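Posted 2026-01-09 by Mirsad Stojanovska

How do you stop homemade syrup from going off so fast?

Okay, so I got into making my own fruit syrups over the holidays and I'm kind of hooked, but I keep losing batches. The orange one is my favorite (orange juice, a bit of peel, sugar, squeeze of lemon, that's the whole thing) and I mix it with fizzy water or put it on pancakes. The first batch I made in December was great for a week and a half and then I opened the jar and it smelled like beer. Second batch, same story, except that one also had a little fuzzy island floating on top. Gross.

What I do is juice the oranges, strain out most of the pulp, warm it up with the sugar until it dissolves, let it cool on the counter, and pour it into whatever I have clean. I've been going lighter on the sugar than the recipe says because my wife finds it too sweet. The recipe is from an old Tundberg cookbook my mother-in-law gave us and it just says "keeps well," which is no help at all. Keeps well where? For how long? In a cellar in the mountains, probably.

I live in Trurkia in a small apartment, no cellar, one fridge that's already stuffed. I'd love to make a big batch every month or so and not have to babysit it. Do I need some kind of preservative? Is it the lemon? Also I've been reusing drink bottles for some of it and I wonder if that matters. They're handy — the caps screw down tight and I can fit several in the fridge door.
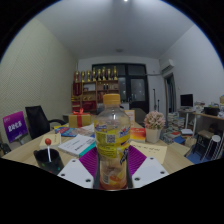 Fatos Spahić

It's your sugar, friend. Your mother-in-law's recipe has that much sugar in it for a reason, and once you cut it back you've basically made sweet juice, and sweet juice ferments. That beer smell is yeast having a party. I did exactly the same thing the year I started, only with sour cherries, and one of mine pushed its own lid off in the pantry. Purple wall. We repainted.

So, a few things, in no real order.

Weigh everything. Don't go by cups. When I make a syrup I want to keep, I strain the juice, weigh it, and use at least the same weight of sugar, usually more. If you want less sweet, use less of it in the glass! Add more fizzy water. It's the same drink in the end and the syrup lasts much better.

Get it properly hot. You said you warm it until the sugar dissolves, and that won't do much to the yeast that came in on the peel. I bring mine up to a simmer and hold it there for a few minutes, skim off the foam, then pour it hot into hot glass bottles and cap them right away. Letting it sit on the counter to cool with the lid off is asking for trouble. Every bit of dust and every fruit fly in the building gets a turn.

About the drink bottles. I wouldn't, for syrup. You can't pour near-boiling liquid into a thin plastic bottle, it buckles and goes soft, and you can't boil the bottle to clean it either. The threads under the cap are hard to scrub too, and whatever drink was in there before leaves sugar behind. For something you'll finish in two or three days, fine, let the syrup cool in a covered pot first and wash the bottle well. For a month, use glass. I get swing-top ones at Sani, the kitchen place, and I buy new rubber rings every year because the old ones crack.

The lemon is fine, keep it. It helps a bit and it makes the orange taste more like orange. Leave the white part of the peel out or the whole thing goes bitter after a few days. I use a vegetable peeler and go very light.

And even when you do it all right, keep it in the fridge once it's opened. Even with plenty of sugar I plan on using an open bottle within a month. If it fizzes when you open it, or smells off, or you see anything growing, pour it out. Don't scoop the fuzzy part off and carry on (my uncle does this, please don't be my uncle).

One more thing I forgot, strain it twice. Once through a sieve and once through a cloth. Pulp settles at the bottom and that's usually the part that turns first for me. If you've got a jelly bag, even better, but an old clean dish towel that you don't mind turning orange forever does the job.

sugarbeet_60

just freeze it. I pour mine into ice cube trays and then bag the cubes. two cubes in a glass of water and you're done, and you can keep the sugar low like your wife wants. goes a bit slushy instead of hard because of the sugar but who cares

only thing is label the bag. I had orange and carrot soup base in the same drawer and my kid got a very weird soda

Mirsad Stojanovska

Ha, okay, thank you both. I did not know about the sugar at all, I figured it was only there for taste. I'm going to split the next batch — half the full-sugar way in glass, half low sugar in ice cube trays — and see which one we reach for. My freezer is mostly bread so something will have to move.

Fatos, do you put the peel in while it simmers and strain it out after, or steep it in the sugar first? The Fostness market has decent oranges right now so I'll probably do this in the next few days.

Fatos Spahić

Sugar first if you have the patience. Rub the peel into the sugar with your fingers, cover it, leave it overnight, then add the juice the next day and heat it all together. Strain before bottling. Your kitchen will smell amazing.

This site uses cookies to remember your login and preferences. By continuing to browse you agree to our cookie policy.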